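3.2 Procedencia y estado de los equipos

El material estudiado procede de dos puntos de recogida municipales, Fillitz y Hurnden, que desde abril entregan los ordenadores de sobremesa desechados al taller de reacondicionamiento de Mancuso. Los dos puntos atienden a poblaciones distintas. Fillitz recibe sobre todo aparatos de particulares; Hurnden, lotes de oficinas y centros de enseñanza, que suelen llegar juntos y con modelos repetidos. El registro de entrada se cerró el 28 de septiembre con 3000 equipos anotados.

Cada ficha recoge el punto de origen, el año de fabricación cuando figura en la etiqueta, el motivo de entrega declarado y el destino final del aparato. El motivo declarado es el campo más débil. Muchas personas escriben «no funciona» para describir un equipo lento, y en los lotes de oficina el mismo motivo se copia de una ficha a otra. Por eso no lo usamos como variable explicativa y lo conservamos solo para comparar lo que dice el usuario con lo que encuentra el taller.

El destino final admite cuatro valores: venta, cesión, despiece y reciclaje de materiales. La frontera entre despiece y reciclaje depende del precio de las piezas en cada momento, de modo que dos equipos iguales pueden acabar en categorías diferentes si entraron con meses de distancia. Para reducir este efecto agrupamos ambos valores en los modelos de la sección 4. Las tablas desagregadas se mantienen en el anexo.

La edad en el momento de la entrega difiere entre los dos orígenes. En Hurnden la retirada sigue el calendario de renovación de cada entidad, con una mediana de 5 años. En Fillitz la mediana es de 13 y la dispersión mucho mayor, con una cola de aparatos que pasaron largo tiempo guardados antes de llegar al punto de recogida. La edad anotada no equivale, por tanto, a años de uso, y la diferencia entre ambas magnitudes no puede recuperarse a partir de las fichas.

También pesa el soporte de almacenamiento. Parte de los hogares entrega la torre sin disco por temor a que alguien acceda a sus datos, y un equipo incompleto tiene menos probabilidades de volver a la venta. En la encuesta previa de Trarnon, realizada en 16 barrios, este temor aparecía ya como razón frecuente para no entregar el ordenador. Nuestros datos no permiten medir cuántos equipos se quedan en casa por ese motivo, solo cuántos llegan sin la pieza. La distinción es relevante para el diseño de campañas: informar sobre el borrado puede aumentar las entregas sin modificar la proporción de torres incompletas, o al revés. 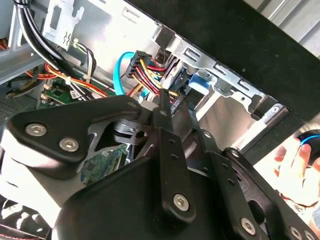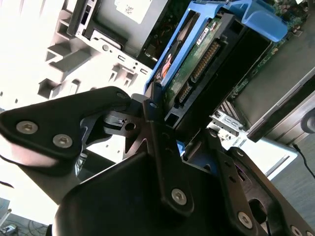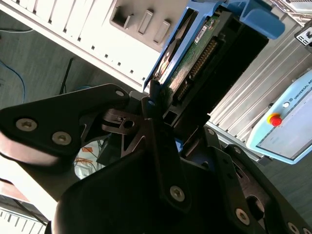 Figura 2. Interior de torres de sobremesa. En la tercera imagen, disco duro en un soporte azul y chasis blanco.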